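Notebook – kitchen lab, Peltness
1/19/26

Second go at the slow-release breakfasts and I am really pleased with where this is heading! The question is still the one Oi-ling wrote on the whiteboard in September: can we give people with type 2 diabetes something to eat before a day of fasting that keeps them steady for longer, and that they would choose to eat anyway? The first batch failed badly on the second part. Desmond said it was like eating a doormat, and he'd had honey on his.

Changes from last time:
Oats swapped from rolled to pinhead, soaked overnight in the fridge.
Barley flour out completely. It was the doormat.
Chickpea flour in, toasted dry in the pan first until it smells nutty.
Salt up a little. Cinnamon the same.
Dates out of the mix, kept as an optional extra on the side so the carbohydrate count for the base stays put.

Made 200 g portions of two recipes. Recipe A is the porridge, more or less, with ground flax stirred in at the end. Recipe B is the flatbread, chickpea and oat, with yoghurt. Both cooked in the small pan on the left-hand ring (the right-hand one is still running too hot, Arlo, please put the label back on it).

Porridge first. Pinhead oats make such a difference. There's a proper bite to it and it doesn't turn to glue when it stands. I left one bowl on the bench for 30 minutes to see what would happen to it and it had thickened up but loosened again with a splash of milk. That matters a lot for anyone getting up before dawn and feeding a whole household in stages.

Flatbread was trickier. The first one tore when I turned it – dough too wet, pan not hot enough, me too impatient. Rested the rest of the dough under a cloth while I washed up and the others came off beautifully, with brown patches and a bit of puff in the middle. Maite ate hers standing up and went back for another, so I'm counting that as data.

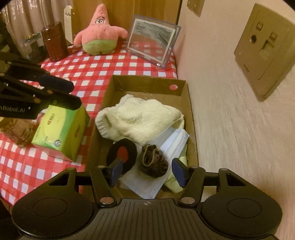 Jelle came over from Ridgeway after lunch and we went through the meal diary sheets together. He thinks the evening page is asking too much. At the moment people have to write down what they ate to break the fast, when, how much, what they drank, and how they felt, all in the one grid, at exactly the moment when the food is on the table and everyone is hungry. He's right. New version splits it: a quick tick list for the evening and a longer box for the next morning. I'd also like a line for sweets and fried things that doesn't read like a telling-off. Oi-ling is going to try some wording on her aunts, who will not spare her feelings.

We also agreed the front page needs the safety bit much bigger. Nobody should be starting a fast on our breakfasts without having talked to their own clinic first, especially anyone on insulin or on tablets that can cause lows, and the sheet has to say plainly that feeling shaky, sweaty or confused means check your level, treat the low and break the fast. Jelle wants it in Tevden's leaflet as well. I'll send him the text once the nurses at Seren have been through it.

Things I don't know yet:
Whether B keeps overnight. Two wrapped, in the fridge, second shelf. Please don't eat them, Desmond.
Whether soaking the oats longer changes the texture enough to bother with.
Whether the flax is doing much in A besides making it look speckled. Might try it without.
How either one behaves on a meter. No readings today, this was all about taste and handling.

Next: repeat B with the drier dough and write down the water properly this time (I poured from the jug, sorry). Maite has offered a lentil version from her mother's kitchen and I can't wait to try it. Need more chickpea flour, more yoghurt, and a lid that fits the small pan.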